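# 스틴디어(Stindier) 니트 모임 10월 정기회의 회의록

오후 7시 시작, 기록은 메르타 룬드그렌(Märta Lundgren)이 맡았습니다. 차와 계피빵을 내어 주신 분께 먼저 감사드립니다.

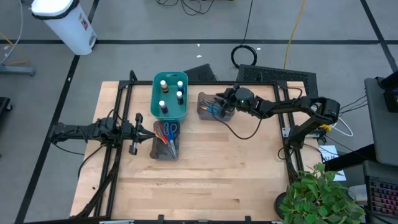

**울 스웨터는 한 번 입을 때마다 빨아야 하나요?**

대개는 하룻밤 바람이 통하는 곳에 펼쳐 두는 것으로 충분하고, 얼룩이 생겼거나 냄새가 남을 때만 미지근한 물에 울 전용 세제를 풀어 손으로 빨면 됩니다. 지난달에 새로 오신 분들이 가장 많이 물어보신 내용이라 이번 회의록부터 앞머리에 적어 두기로 했습니다.

## 참석

메르타 룬드그렌(기록), 비다르 에클룬드(Vidar Eklund, 진행), 그라시엘라 우엔추만(Graciela Huenchumán), 아르비드 망누손(Arvid Magnusson). 데릭 크랩트리(Derek Crabtree) 님은 기차가 늦어져 두 번째 안건 중간에 들어오셨습니다. 목도리를 세 겹이나 두르고 오셔서 다들 바깥이 그렇게 춥냐고 한참 물었습니다.

## 1. 지난 회의록 확인

비다르 님이 지난 회의록을 읽어 주셨고, 고칠 곳은 한 군데였습니다. 아르비드 님이 가져오신 카디건을 '래글런 소매'라고 적었는데 '새들 숄더'가 맞습니다. 제가 잘못 들었어요. 어깨 위로 좁은 띠가 지나가는 쪽이 새들 숄더라고 아르비드 님이 본인 옷을 벗어 다시 보여 주셨으니 이제는 헷갈리지 않을 것 같습니다. 나머지는 그대로 승인했습니다.

## 2. 겨울 스웨터 공동 구매

이번 회의에서 가장 오래 이야기한 안건입니다. 달투라(Daltura)의 라운드넥 스웨터와 스트로벨(Strobel)의 하프집업을 두고 의견이 갈렸습니다. 두 회사에서 견본을 한 벌씩 받아 돌아가며 입어 보았습니다.

그라시엘라 님은 달투라 쪽을 권하셨습니다. 목둘레가 넉넉해서 안에 셔츠를 받쳐 입기 좋고, 밑단 고무단이 너무 조이지 않아 치마나 통 넓은 바지와도 어울린다고 하셨습니다. 다만 맨살에 닿으면 조금 까슬거린다는 점은 솔직하게 말씀해 주셨고, 저도 입어 보니 손목 안쪽이 간질간질했습니다. 얇은 면 티셔츠를 안에 입으면 괜찮을 정도입니다.

비다르 님은 스트로벨 하프집업이 훨씬 부드럽다고 하시면서도 지퍼가 마음에 걸린다고 하셨어요. 끝까지 올리면 지퍼 머리가 턱에 닿는데, 수염이 있는 분들은 특히 불편할 수 있겠다고요. 데릭 님이 이때 막 들어오셔서 외투도 벗기 전에 견본을 입어 보셨고, 소매가 짧다는 의견을 보태셨습니다. 팔이 긴 분은 한 치수 올려야 할 것 같은데, 그러면 또 품이 커져서 고민스럽습니다.

색깔 이야기도 길었습니다. 짙은 남색, 오트밀색, 이끼색이 후보였고, 저는 이끼색이 참 예쁘다고 생각했지만 얼굴이 어두워 보인다는 분이 계셔서 오트밀색과 남색 가운데 각자 고르기로 했습니다.

**결정:** 달투라 라운드넥으로 주문합니다. 신청서를 내신 회원은 모두 46명이고, 수량은 여벌을 포함해 51벌로 합니다. 여벌은 치수가 맞지 않는 분들의 교환용으로 먼저 쓰고, 그래도 남으면 나중에 들어오시는 분들께 드립니다.

**할 일:** 그라시엘라 님이 치수표를 정리해서 회원들께 돌립니다. 가슴둘레는 평소 잘 맞는 스웨터를 평평하게 놓고 겨드랑이 아래를 가로로 재어 적어 주세요. 몸에 줄자를 감아서 잰 숫자와 섞이면 주문할 때 무척 곤란해집니다.

## 3. 회비와 지출

모임 통장 잔액은 2,727크로나입니다. 견본 반송비와 세제 값을 여기서 내기로 했고, 스웨터 값은 각자 부담합니다. 아르비드 님이 보풀 제거기를 하나 더 사면 어떻겠느냐고 하셨는데, 지금 있는 것의 날만 갈아 보고 다시 이야기하기로 했습니다.

## 4. 옷 수선의 밤

드렌두비츠(Drenduvitz) 회관의 작은 방을 저녁에 빌릴 수 있다고 합니다. 자리는 6명까지 편하게 앉을 수 있어서 미리 신청을 받습니다. 이번에는 팔꿈치 덧대기와 올 풀린 소매 끝 마무리를 합니다.

- 바늘과 가위는 각자 가져오시고, 실은 비다르 님이 회색과 갈색 계열로 준비합니다.
- 수선할 옷은 꼭 세탁해서 가져와 주세요.
- 좀먹은 구멍이 있는 옷은 비닐봉지에 따로 넣어 오시기 바랍니다. 지난봄에 한번 옮은 적이 있어 저는 아직도 마음이 쓰입니다.

데릭 님이 할머니께 배운 스위스 다닝을 가르쳐 주시겠다고 하셔서 모두 반겼습니다. 메리야스 무늬를 따라 바늘로 한 코씩 덧그려 가는 방법인데, 같은 색 실이 없을 때는 일부러 눈에 띄는 색을 써도 멋스럽답니다.

## 5. 기타

옷장 정리 이야기가 잠깐 나왔습니다. 두꺼운 니트를 옷걸이에 걸어 두면 어깨가 튀어나오니 접어서 보관하자는 것에는 이견이 없었고, 삼나무 조각이 좋은지 라벤더 주머니가 좋은지는 끝내 의견이 모이지 않았습니다. 그라시엘라 님은 삼나무, 아르비드 님은 라벤더입니다. 다음 모임에 두 분이 각자 쓰시는 것을 가져오시기로 했어요.

누가 두고 가신 회색 벙어리장갑 한 짝을 제가 보관하고 있습니다. 엄지에 빨간 실로 기운 자국이 있으니 본인 것 같으면 연락 주세요.

회의는 오후 8시 40분에 마쳤습니다. 다음 안건은 비다르 님께 미리 보내 주시기 바랍니다.

기록: 메르타 룬드그렌
확인: 비다르 에클룬드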